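Live Event Management, Handout 5: Tour routing and ticket sales

Course teacher: Elsa Seppälä
Please read before the seminar in August. We begin at 9:30.

1. Why a tour has a route

A tour is a list of cities, but the order of the cities is a money question. In the last lecture we followed the singer Fidelina Quintero on her club tour. She played 21 shows, and her truck had to drive back to the same region two times. Her manager, Hernán Huanca, told our class that the second return cost more than the hotel rooms of the whole crew.

When you make a route, start with the shows which cannot move. These are called anchor dates. Usually they are festivals or big halls with a full calendar. Then you fill the days between them with smaller rooms.

Words to know:
Anchor date: a show with a fixed day and a good guarantee.
Hold: the venue keeps a day for you, but there is no contract yet.
Challenge: another promoter wants your hold, and you must confirm or give it up.
Radius clause: the artist promises not to play near the venue for a certain time.

2. Pre-sale and general sale

Most tours open the sale in two steps. The pre-sale is for the fan club or the mailing list, and it is normally short. After it comes the general sale, for everybody.

The case for this week is the Mamani Hall in Sorby, with a capacity of 900. The promoter, Rocío Chambi, gave 188 tickets to the pre-sale. They were gone before lunch. Some students wrote in their homework that she should have given more. I do not fully agree. If the pre-sale is too big, the people who come to the general sale find only the bad seats, and they complain to the venue and not to the artist. 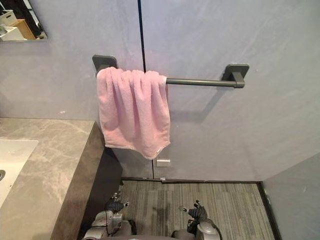
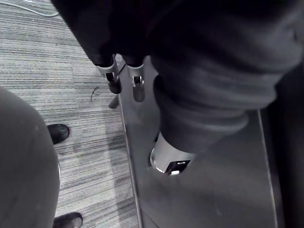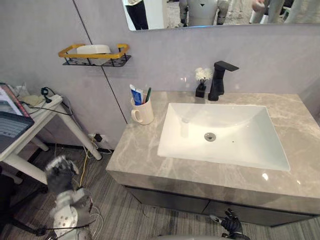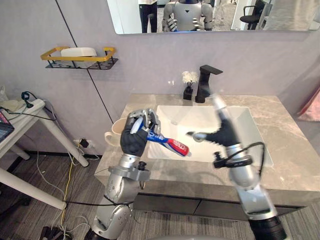
Compare this with the Putiser Theater, where there was no pre-sale at all. The sale was slow for the first weeks and then became strong in the last days. A slow sale is not always a bad sale, but it makes the promoter nervous, and a nervous promoter buys too much advertising.

3. The second leg

When the first leg sells out, the artist's agent will ask very soon for a second one. Efraín Escobar, who booked both legs for the band Wollon, gave us these points from his own notes:

Do not go back to the same city with the same show in a bigger room, unless the first room had a long waiting list.
Look first at the cities that were left out.
Check every radius clause from the first leg again.
Ask the crew before you announce. Many of them have already taken other work.

On the last point he was very clear. Wollon announced with no sound engineer, and the new one had only two days to learn the show.

4. Homework

Make a route of 5 shows with one anchor date in the middle. For each show write the capacity, the driving time from the show before, and the day when the sale opens. Explain in half a page how many tickets you give to the pre-sale in each city. A table is fine. Maps are welcome but they do not give extra points.

Send it to me as one file, with your name on the first page.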